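Gripping by the Rim: A Shared-Shop Arm Learns to Handle Tape

Jan 7, 2020

Dénes Illés and Emese Pap build at Urkeck, a shared workshop where members rent bench space by the month. Their current machine is a tabletop arm called Himach, with a two-finger gripper and a small camera at the wrist. They started the mechanical work in September. The controller software, Kurkach, is Pap's.

The arm has four joints plus the gripper. Illés wanted more and dropped the idea after the first weight estimate. "Each joint you add has to be carried by the ones below it," he said. "We had a shoulder motor that was already running warm. I wasn't going to hang another gearbox off the end."

The moving part of the arm weighs 860 grams without a load. Most of that sits close to the base, where Illés moved the elbow motor after the second rebuild. A belt now runs the length of the upper arm. He said belt stretch is the largest source of error he can measure, and that he retensions it before every long session.

The fingers are on their third version. The first pair was flat and parallel and held boxes well. "Anything round rolled out of it," Illés said. The current ones taper toward the tip, so that one can go into an opening while the other stays outside.

Pap chose packing tape as a test object for that reason. "A roll has a hole, a wall and an outside edge," she said. "If you put one finger in the hole and close, you have it by the wall. You don't need to span the whole roll, and our gripper can't."

The difficulty is placing the inner finger. Kurkach looks for the inner edge of the roll in the wrist view and picks a point on it, then lines up the fingers on either side of the wall. Glare is a regular problem. The work surface is gray with dark flecks, and light from one side leaves bright patches that the edge finder can take for part of a rim.

"The clear tape is worse than the brown," Pap said. "It's yellow-green when it's wound up, and you can see it fine. The software sees a shine with a curve in it."

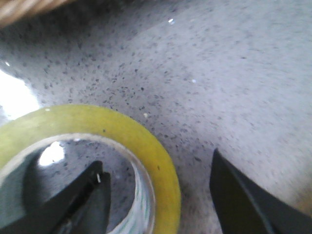 Closing the fingers

Grip force is limited in software. Pap reads the motor current and stops the close when it passes 300 milliamps. Csizmadia, the pair's earlier gripper, used a spring for the same job, and Illés still thinks the spring was the better part.

"It couldn't crash," he said. "There was no code in it."

Pap disagrees. A spring gives one force, she said, and a nearly used-up roll needs less than a full one. She plans to set the limit from the wall thickness once the camera can measure it reliably. Illés is drawing a softer pad for the inside finger in the meantime, and has asked for the shop's small printer for the job.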